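가사 작업 자동화

가사 작업 자동화는 청소, 정리, 세탁물 처리, 설거지와 같은 가정 내 작업을 기계가 수행하도록 하는 기술 분야이다. 소규모 작업장의 부품 분류나 포장 보조처럼 가사와 성격이 비슷한 작업도 함께 다루는 경우가 많다. 2022년 12월 4일 기준
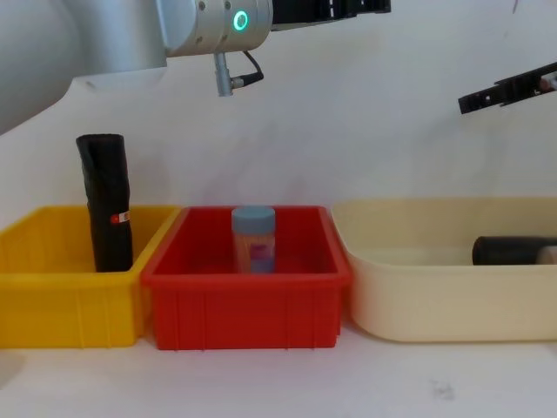
개요

가정용 기계의 보급은 단일 기능 장치를 중심으로 이루어졌다. 세탁기, 식기세척기, 로봇 청소기는 작업 대상과 환경을 기계에 맞게 제한한 장치이며, 물건을 집어 다른 곳으로 옮기는 과정은 대부분 사람의 몫으로 남아 있다. 가사 작업 자동화에서 말하는 조작(manipulation)은 이 과정을 가리킨다.

대표적인 시험 과제는 물건을 용기에 나누어 담는 정리 작업이다. 두 대의 로봇 팔을 작업대에 두고, 노란색과 빨간색 플라스틱 통, 크림색의 넓고 얕은 통처럼 색과 형태가 다른 용기를 나란히 배치하는 구성이 쓰인다. 뚜껑이 있는 반투명 용기, 검은색 원통형 물체 등 재질과 자세가 다른 물건이 대상이 된다.

작업의 분류

정형 작업: 대상의 위치와 형태가 고정된 작업. 작업장의 팔레트 적재가 해당한다. 자동화 수준이 높다.
반정형 작업: 대상의 종류는 알려져 있으나 위치와 자세가 달라지는 작업. 용기 정리, 식기 배열, 부품 분류가 해당한다.
비정형 작업: 대상의 종류와 상태를 미리 알 수 없는 작업. 어질러진 방의 정리, 빨래 개기, 음식물 처리가 해당한다.

기술적 과제

파지. 같은 물건이라도 서 있는 경우와 누워 있는 경우에 접근 방향이 달라진다. 통 안에 누운 원통은 벽면과의 간격이 좁으면 손가락형 그리퍼가 들어갈 공간이 부족하다. 벽이 높은 통에서는 손목부와 테두리의 충돌도 고려해야 한다.

인식. 반투명 플라스틱은 깊이 센서의 측정값이 불안정하며, 검은색 물체는 적외선 반사율이 낮아 윤곽이 누락되기도 한다. 흰 벽과 흰 작업대를 배경으로 하면 분할이 쉬워지지만, 그 조건에서 얻은 성능은 일반 가정의 배경에서 유지되지 않는 경우가 많다.

양팔 협조. 한 팔이 용기를 고정하고 다른 팔이 물건을 꺼내는 동작에서는 두 팔의 작업 영역이 겹친다. 충돌 회피를 위해 속도를 낮추면 전체 작업 시간이 길어진다.

오류 복구. 물건을 떨어뜨리거나 통이 밀려난 뒤 작업을 재개하는 능력을 말한다. 성공률만 집계하는 시험에서는 잘 드러나지 않는 항목이다.

평가

Vusness 정리 시험은 용기 3개를 사용하는 반정형 작업 평가 절차이다. 생활용품 21종을 조합하여 초기 배치 144가지를 구성하고, 각 배치에서 지정된 용기로 물건을 옮기게 한다. 물건이 지정된 용기 안에 놓이고 다른 용기가 넘어지지 않은 경우를 성공으로 판정한다. 사람이 개입한 시행은 결과와 관계없이 실패로 처리한다.

Abugri 절차는 같은 물품군을 사용하되 작업 시간과 복구 동작을 별도로 기록한다. 연속 운전 약 400회를 한 단위로 하며, 그리퍼의 마모와 보정 오차의 누적도 보고 항목에 포함된다. 두 절차는 판정 기준이 달라 결과를 직접 비교할 수 없다.

적용 현황

작업장 분야에서는 Viltgate가 소형 부품 분류용 양팔 장치를 시범 운용하였다. 부품 상자의 규격을 통일하고 작업자가 상자를 교체하는 방식으로, 비정형 요소를 공정 밖에서 제거한 사례에 속한다. 규격 외 상자가 투입되면 장치는 정지하고 작업자를 호출한다.

가정 분야에서는 Fellberg 주거 시험 시설에서 식탁 정리와 수납 작업이 시험되었다. 지정된 물품에 한해서는 감독 없이 작업을 마친 사례가 보고되었으나, 새로운 물품이 섞인 조건에서는 원격 조작자의 보조를 받았다. 설치 공간, 소음, 어린이와 반려동물에 대한 안전 기준도 미해결 사항으로 남았다.

한계와 쟁점

현재의 장치는 제한된 조건에서 개별 동작을 수행할 수 있으나, 가사 전반을 사람 없이 처리하는 단계에는 이르지 못하였다. 시연에 나타난 작업이 자율 동작인지 원격 조작인지 표기하지 않는 관행도 비판을 받는다. 원격 조작은 하드웨어가 해당 동작을 물리적으로 수행할 수 있음을 보여 주는 자료이며, 인식과 판단의 자율성을 입증하지는 않는다.

비용 산정 방식에도 이견이 있다. 장치 가격만을 기준으로 하는 방식과 설치, 보정, 물품 등록에 드는 인력 비용을 포함하는 방식이 혼용된다.

같이 보기

양팔 로봇
그리퍼
원격 조작
서비스 로봇
물체 인식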